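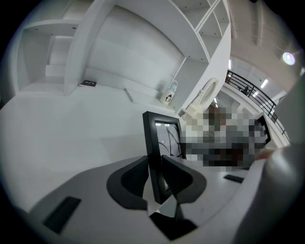 *A black frame between the pads. Line drawing inside, mug on the ledge behind.*

**Karaca House Rules for Hand-Held Gripper Work, second edition: a review**

I have read a lot of good-practice guides for robot data work, and most of them could put a kelpie to sleep. The Karaca rules run to eight pages, cost nothing if your lab buys the printed checklist cards, and contain one joke, on page six, about zip ties. I have been working to them for two months at the Tatau rooms, mostly on tabletop jobs like picking up picture frames and putting them somewhere else. It's glamorous work.

**What it gets right**

The grip section is the best part. Karaca wants both pads bearing on the object before you lift, and wants flat, upright things taken low and square. Anyone who has tried to carry a frame by one corner will know why. It also sets a rule I'd have scoffed at a year ago: if the object tilts past what you'd accept from a removalist, put it down and log the attempt as a tilt, not a failure. Our logs are far more useful for it.

The bystander rule is sensible too. Anyone who could end up in the footage gets told before you start, and that includes people upstairs, on landings, and behind railings with a coffee. Faces and personal items are to be masked before the files leave the building. The older Skemberg guide covered this with the phrase "use discretion", and you can imagine how much of that got used.

**What it gets wrong**

Clause 2 says the work surface must be "free of non-task items", then defines a non-task item as anything not on the task sheet. Read strictly, that makes a mug on a back ledge a breach. The authors have apparently never met a workplace. I've settled on writing the mug into the task sheet as background, and the rules let me do it, so I suppose the system works.

Lighting gets one paragraph. It tells you to avoid glare and to keep the colour of the light consistent, then wanders off. Nothing on white walls, white shelves and white benchtops, the décor of every fit-out I've worked in. Jornden's guide is duller to read but gives this a whole chapter, with a decent method for checking exposure before each run.

And the form. Every session ends with a sign-off sheet that asks you to initial the pads, the housing and the slots separately. By the end of a busy arvo my initials look like a seismograph.

**Does it hold up at volume?**

Mostly. We logged 1680 attempts under these rules, and the labels stayed consistent between operators, something I couldn't say under Skemberg. The checklist cards add up to two minutes to a session. You'll resent those minutes for the first week and then stop noticing.

**Verdict**

Worth adopting if you have more than one person on the gripper. Solo operators could get by with the grip and bystander sections and leave the rest in the drawer. Borrow Jornden's lighting chapter either way, and get the laminated cards, as the paper ones curl.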